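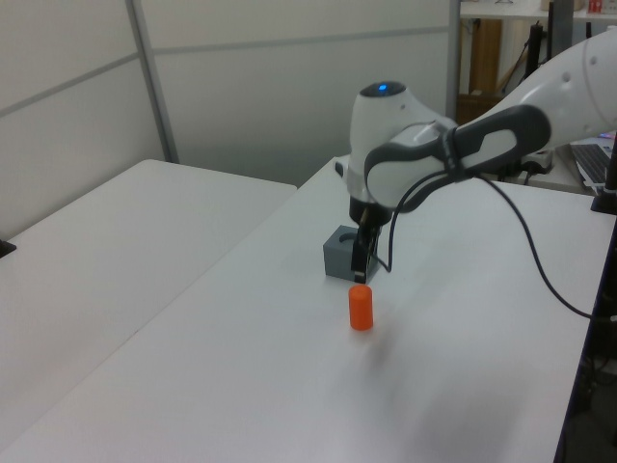 # Setup and Maintenance of the Peg Insertion Cell

Project report, Triltlow Technical College
Industrial Automation Laboratory
October 2, 2022

## 1. Background

The peg insertion cell is used in the second-year laboratory course. The task assigned to it is simple: a cylinder is picked up from the table and placed in the round hole of a block. The cell was moved to its present table in February, and students reported afterward that insertions which had worked before the move were failing. Our group was asked to restore the cell to working order and to write a procedure for keeping it there.

## 2. Condition at the Start

The arm program had not been changed since the move. The taught positions still referred to the old table, and the corrections added by later groups were stored under different names, some with no comment at all. We found 47 saved positions, most of them unused.

Two mechanical faults were also found:

- The gripper mounting screws were below the torque given in the Kinsella gripper manual.
- The gripper cable had been tied too tightly at the forearm. When the wrist turned to the end of its range, the cable pulled on the connector.

## 3. Work Performed

**Mounting.** The gripper was removed, the flange was cleaned, and the screws were replaced and tightened in a cross pattern. The tool center point was then taught again using the pointed calibration tip.

**Cable.** The tie was cut and the cable was refitted with a slack loop beside the gripper. We moved the wrist slowly through its full range and confirmed that the loop did not catch. The loop hangs lower than we would like -- a clip-on guide from Erkon has been requested.

**Table frame.** A new user frame was taught from three marks on the tabletop. All positions in the insertion program are now stored relative to this frame. If the table is moved again, only the frame has to be taught.

**Program.** Unused positions were archived and deleted from the controller. The approach speed above the block was reduced, and a force limit was added to the downward motion so that the arm stops if the cylinder meets the rim of the hole.

## 4. Results

The cell was run for 200 cycles with the Pramier test program. Two insertions failed. In both cases the cylinder had been set down outside its mark by the operator, and the force limit stopped the arm as intended.

## 5. Maintenance Procedure

Before each laboratory session:

1. Check that the gripper fingers are clean and close evenly.
2. Move the wrist to both ends of its range at low speed and watch the cable.
3. Run the frame check program and touch all three marks.

Once per term, check the torque of the mounting screws and save a backup of the controller. Record both in the cell logbook.

## 6. Remaining Work

The block is still positioned by hand against a taped line. A fixed locating plate has been drawn but not machined. The drawing is stored with the program backup.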